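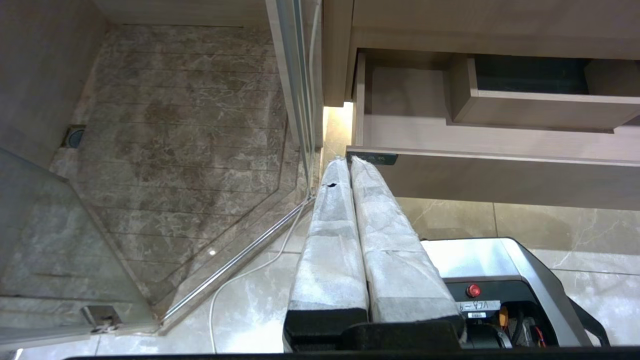

Research > Motorsport Studies > Papers

4 min read

3.2 Tire wear and late-race position changes

The sample covers 14 races of the Plendbridge one-make series, each with a field of 32 cars. Lap times were taken from the timing sheets supplied by the Camodon circuit office and checked against the records kept by Urrutia for the same season. Laps run behind the safety car were removed – as were all pit laps – which left more than 3000 laps for study.

Figure 2. Mean lap time by stint length, Gristau and Farías circuits.

At Gristau, lap times rose slowly until lap 16 and sharply after it. At Farías the rise was steady. Most position changes in the July rounds came in the final stint, chiefly among drivers who had started outside the top ten. The effect of track temperature is treated in Section 3.3.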